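Re: two-arm folding kit, worth the money?

> Has anyone here tried the Hudix kit on laundry? We have 11 weeks
> before the Gramell trial ends and I'm dithering.

Hello all, and thanks for asking — I've been hoping somebody would! We've had ours on white cloth.

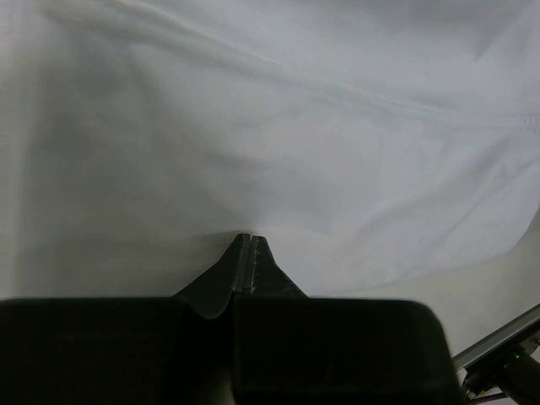
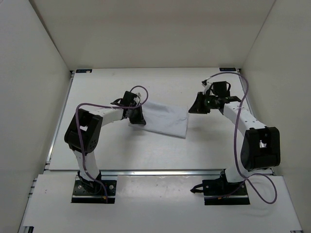
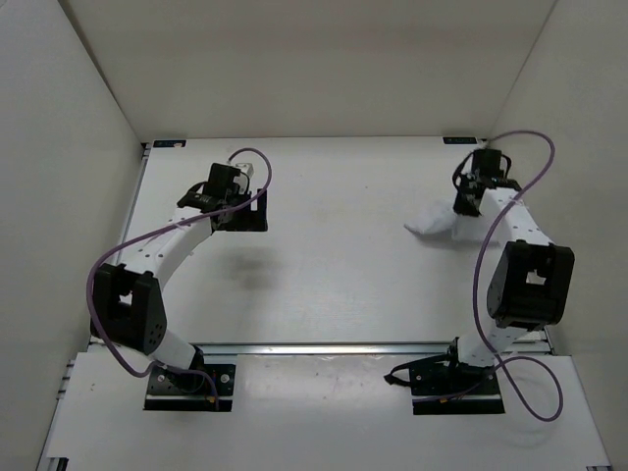 My favourite part is how easily the 2 arms swap jobs in the software. Setup took me 77 minutes, tea included, and I'd happily do it again. Do ask for the longer cables, though.

Cheers,
Allard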